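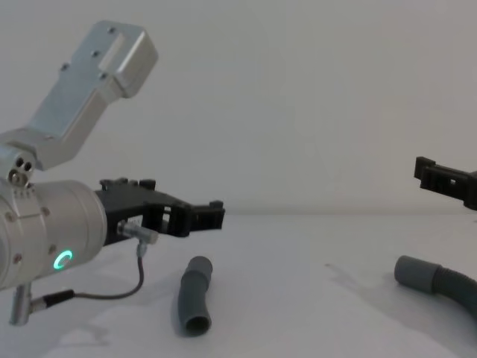

The first number on the equipment plan at Brirnisstead was wrong, and the operations manager there is happy to tell you so. She runs a small shop that puts together drain and vent kits for appliance makers, and for most of a year her spreadsheet had a single line that said "robot." Now it has 26 lines. "I love that spreadsheet," she says. "I know how that sounds! But every line on it is something we learned." One of the things they learned is on the white table in front of us, where a short gray tube lies near one arm and a length of corrugated hose lies closer to the other. Joining parts like these is the job she wants to buy for, and it's the job that doubled the arm count in her plan.

"We priced one arm and a fixture," she says. "A clamp to hold the hose, an arm to push the tube in. On paper it was the cheap way. Then we listed all the hoses we make, and every one wanted its own clamp, and every clamp wanted a drawer to live in and a person to swap it." A second arm costs a lot more than a clamp. It costs less than a wall of clamps, plus the changeovers, plus the new ones each time a customer asks for a different cuff. She worked it out over a long weekend and came back convinced.

I asked how she had settled on a hose job in the first place, when the shop has easier ones. There's a boxing station by the loading door that any vendor would be glad to automate. She laughed. "Everybody says start with the easy one. We looked at it, and the easy one is easy for people too. It's nobody's bottleneck. The hose bench is where orders sit." The shop runs batches of up to 500 kits, and plenty of them are much smaller, which is the part that makes planning hard. A fixed machine from Wolside was on the list for a while. It was quick and it looked sturdy, and she still speaks warmly of it. It also wanted long runs of one part.

The grippers took up more of our conversation than the arms did. Both arms in the trial cell carry black two-finger grippers with slotted tips, and she had assumed, going in, that a gripper was a gripper. "I had it down as an accessory! Like floor mats for a car." The quote for arms was the easiest one to compare, because the sellers all list reach and payload in the same way. Grippers were harder. Some quotes included the fingers and some didn't. One included the fingers but left out the cable, and another had the cable and no bracket. She now asks every seller for the price of a complete wrist, meaning everything past the last joint of the arm, ready to close on a part. She also budgets for a spare set of fingertips for each hand from day one.

"Hose is soft and it has a mind of its own," she says. "The cuff is smooth, the rest is ribbed, and it wants to curl. So where you grab it matters, and what you grab it with matters. We'll be changing fingertips as we learn. I'd be worried about anyone who told me their first design was the last one."

Her advice on trials is firm. Ask for one before you ask for a final price, and send your own parts, including the ugly ones. She packed a carton of 100 tubes and hoses pulled from three different deliveries, with the bent ones left in. Shawky, the integrator she has been talking to, asked for the same number again, so 200 went out in the end. She took that as a good sign. Another bidder had offered to run the trial with sample parts of its own, and she dropped that bid to the bottom of the pile.

Then there is the money that doesn't look like equipment. Her list has lines for the table, the guarding study, new outlets, an air line she may not need, and training for the two people who work the hose bench today. Training was the line her boss questioned, and the one she fought for hardest. The people at that bench know by feel when a tube has seated, and she wants them setting up the cell and deciding what counts as a good joint. She has put their hours in at full cost. "If I hide those hours somewhere else, the project looks cheaper and I've lied to myself," she says.

Software gets a line as well, and it's the one she is least sure about. Reltari, the planning package Shawky prefers, is sold by the year, and she didn't want a yearly bill hiding inside a one-time purchase. So the spreadsheet has two columns now, one for what you pay once and one for what you keep paying. The second column has changed more minds in the building than the first. It killed a camera add-on in one afternoon. It also made the second arm look better, as there is very little about an extra arm that comes back every January.

How long should a shop like hers spend on the planning? She thought about that one for a while. Long enough to be wrong a few times while it's still cheap, she said, and then she went off on a happy tangent about lead times, and how she would order the stand early because a good flat table somehow takes longer to arrive than the arms do. (I have heard this from other buyers. I still don't understand it.)

The purchase isn't signed. She is waiting on a revised quote with the complete wrists broken out, and she wants one more trial with a stiffer hose that a new customer has asked for. If that goes well, the order is for two arms and one table, with floor space marked for a second cell beside it. She has already started a tab for that one. It has four lines so far, and the top one says "fingertips."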